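Search posts
Type a keyword and press enter

Senthil Pisharody
Thread

1/ I spent most of October sorting out my hobby supplies. I kept notes as I went, so I'm putting them in a thread. It's long. Mute me if storage boxes are not your thing.

2/ The starting point was one closet shelf, two drawers and a shopping bag on the floor. Craft stuff mostly. Wire, rings, clasps, cord, scraps of leather, glue, a few half-finished kits. I do small leather and cord projects in the evening, and I had gotten to where I was buying things I already owned.

3/ I found three packs of the same Halier waxed cord. Same color. Two unopened. That was when I decided to go through all of it.

4/ First I emptied everything onto the bed. Bad idea. Use a floor or a table, somewhere you don't need to sleep that night. I ended up moving the whole pile at 11 pm.

5/ Then I counted, which I know sounds like too much, but I wanted to know what size case to get. 539 loose pieces, leaving out beads. I did not count beads.

6/ Of those, 173 went in the give-away bag. Old jump rings that don't close right, clasps with weak springs, cord ends under a hand's length. A friend's kid is taking the bag for school projects.

7/ People asked what I use to sort. Muffin tin. Two of them. You can pick one up at any thrift store, and it doesn't tip over when you lean on the table.

8/ On cases. I have now tried four kinds, so here is what I think of each.

9/ Tastow stackable trays. Good if you never move them. The lids only sit on top, they don't lock. I carried a stack of three down the hall and the middle one slid out. Spent an hour on my knees with a flashlight.

10/ Wei flat organizer, the one with the little dividers. The dividers lift a hair when the lid is open, and small stuff walks under them. Fine for anything bigger than a pea. I keep snaps and buckles in mine.

11/ Wadero canvas roll. I like it for hand tools and I'd buy it again. Useless for parts, but it isn't sold for parts, so that's on me.

12/ Clear plastic case with a hinged lid and a handle. This is the kind I like best for kits. A kit being one project and everything it needs, in one box, so I can pick it up and go sit somewhere else.

13/ Reasons I like it: I don't have to open it to know which one it is, the lid can't get lost, and it closes with a latch. I had a snap-on lid before and it popped open in the car.

14/ Somebody replied that clear plastic scratches. Yes. Mine will probably look cloudy in a year or two. I can live with that. Wipe it with a soft cloth and skip the paper towels.

15/ Don't overfill. If you have to press down on the lid to get the latch to catch, take something out. I cracked one hinge this way already.

16/ Labels. I started with masking tape and a marker. The tape dried out and fell off the first two. Now I write on card and put the card inside the case, facing out.

17/ What I put on the card: project name, what's missing, and the needle size. That last one saves me the most time. I used to open three boxes looking for the right needle.

18/ I also now lay a cloth down before I work on anything small. Dropped rings don't bounce as far and they don't roll off the table. Solid color is better than a pattern. I tried an old plaid tablecloth and lost a jump ring in it for a whole evening.

19/ Mallet question, since two of you asked. I use wood for leather and for tapping things into place. A metal hammer leaves marks and chews up the ends of the punches. You don't need an expensive one.

20/ Where does the mallet live? I tried putting it in the case with the kit and it took up half the room. Now it stays out and hangs on a nail next to the closet door. If I'm working it's on the table.

21/ Total time for all this was some 20 hours, spread over evenings. I could have done it faster if I hadn't stopped to finish a key fob I found at the bottom of the bag.

22/ Total spent: less than I expected. The trays were the most expensive part and I use them the least. I'd skip them if I were doing it again.

23/ I ended up with 9 kits. Six are real projects I mean to finish. The other three are what I would call "someday." They go on the top shelf where I can't reach without the step stool.

24/ Things I still haven't solved: glue (tubes leak lying down, fall over standing up), long rulers, and leather pieces too big to fold. If you have a way of storing large leather flat in a small apartment, please reply. I've seen the under-the-bed idea. My bed has drawers.

25/ Last one. Before you buy a case, look for one where the handle folds away or sits low, so another case can go on top. Mine with the tall handles can't be stacked and they eat up the shelf. The kind I mean has a well in the lid for the handle, like the clear one on the blue cloth, with the ENJOY HOBBY CLUB label on the handle and the FREE CASE sticker along the front. It has the latch in the middle of the front edge too, which I find easier than two at the corners. Wooden mallet is next to it, for those who asked what shape I meant: cylinder head, long handle.

Back to top | Contact | © Senthil Pisharody

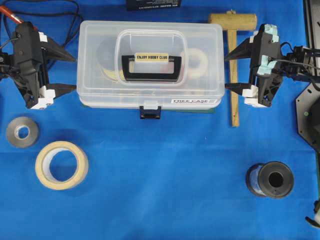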